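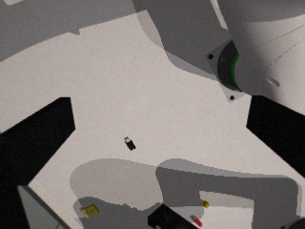

From: Allotments secretary, Burkley
Date: 19 May 2019
Subject: Re: [burkley-growers] Bulk order of Clisar

> Has everyone seen the offer on Clisar? Cidard will do us a pallet
> at trade price if we can get 19 plots to sign up. The leaflet says
> it doubles the water your soil can hold and you only need to put
> it down once every 2 years. My beans at the Kang Lane end were
> hopeless last summer so I'm all for it. Can we decide by the end
> of the week?

I've read the leaflet twice now and I still can't find out what is in the stuff. "Natural mineral blend" could be anything from crushed rock to cat litter. Doubles the water compared with what? If they started with a bucket of builder's sand I could double it with old newspaper.

The beans at the Kang Lane end were poor, I agree, but so were mine, and I'm on the heavy clay by the gate. It hardly rained for weeks and the tap was off for part of it. I wouldn't want to blame the soil on the strength of one bad summer.

Then there's the money. The pallet comes to over 2,000 pounds with delivery, and we have 200 in the kitty until rents come in. Who pays if people put their names down and then change their minds? We had this with the seed potatoes – half of them were still sprouting in the shed in December.

If anyone is keen, I'd suggest buying one bag, putting it on half a row and leaving the other half alone. Same beans, same watering. I'll lend a bit of my plot for it. If the Clisar half looks better by the time we're picking, I'll sign up and say so on this list.

In the meantime the stables are still giving away manure – bring your own sacks, and please shut the bottom gate after you.

I don't think we need to decide this week. The trade price has been "ending soon" on their leaflets for as long as I've been getting them.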